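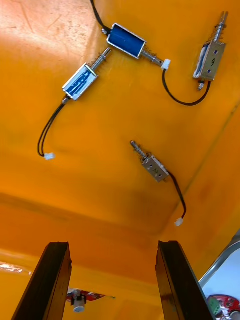

*Four solenoids on the orange panel, seen from the gripper.*

# Can a robot arm sort and plug in small solenoids yet, or do I keep doing it by hand?

Asked 10/01/2018 in **Workshop and small production**

Hello everyone. I work in a small repair shop and we make locker latches for a customer, Liltora. Each latch needs one small push-pull solenoid with a spring on the plunger. The solenoids come to us mixed in a box, two or three kinds together, with the wires and the white connectors already on them. My work is to take them out one by one, look which kind it is, and put it in the holder with the plunger in the correct direction. Then I plug the connector.

We have 1,000 latches to do before the end of February. My boss has seen an offer from Ornirent, where you can rent an arm with a two-finger gripper and a wrist camera by the month. He asks me if it can do this chore instead of me. I am not afraid for my job, I would be very happy to do something else! But I do not want to say yes and then stand next to the machine all day and help it.

My questions:

- Can such an arm pick the solenoids when they point in all directions?
- Can it tell a blue coil type from one with a closed silver housing?
- What about the wires? They make loops and catch on each other.

Thank you in advance.

**Siiri Heinonen**

---

## Answer 1 (accepted)

I have done something near to this with relays, so I will try to answer in your order.

**Picking.** Yes, if the parts lie apart from each other on a flat surface. The direction is not a big problem, the camera finds the long side of the body and the wrist turns. From a full box is much harder and I would not promise it to your boss. We pour out 15 parts at a time and spread them by hand, then the arm takes over. It is a little stupid work but it is quick.

Please teach it to take the body and never the plunger. The plunger moves, the spring pushes back, and then the part sits crooked in the fingers. You will see the right position only after you have dropped a few.

**Telling the types.** Blue against silver should be fine, but look at your light. Metal housings shine, and on a colored surface one side can become almost white in the camera while the other side is dark. We changed to a matte gray plate and put the lamp lower, and most of the wrong guesses went away. If somebody writes numbers on the housings by pen, do not build on it, because the part can lie with that face down.

**Wires.** This is the real difficulty. The arm can lift a solenoid, but the connector comes after it and takes the neighbor too. Plugging in a small connector is possible in a good laboratory. In a normal shop with a rented arm I would say no, not yet. The wire bends differently each time, and two fingers cannot hold the connector straight and also push the wire out of the way.

So my advice is to divide the chore. Let the arm sort and place, and you plug. We needed 8 working days before ours did the placing without somebody watching — with one type of part only. With your mixed box I would count more.

## Answer 2

Just buy them sorted. Ask the supplier. Jääskeläinen sold us parts in trays, all in the same direction, and then you do not need any camera, only a simple arm or no arm.

> **Comment from the asker:** I asked this already last year. Our customer sends us the parts, so we cannot choose how they come. But maybe I can ask them for trays, it is a good idea for the next order.

## Answer 3

I agree with the first answer about the wires. I want to add something about the fingers. The standard ones on our Miltance gripper had flat square tips, and they were too wide when two parts were close together. We made narrower tips with a thin rubber on them and it became much better.

Also ask what the rent includes. In our case the arm was cheap but the person who came to set it up was not, and he came 2 times.

For only one order I would stay with hands. If the same order comes every year, then try it, but start in a quiet month.

> **Comment from the asker:** Thank you both, I showed this to my boss. He wants to try the sorting only, with the plate and the low lamp. I plug the connectors myself for now. I will write here how it goes.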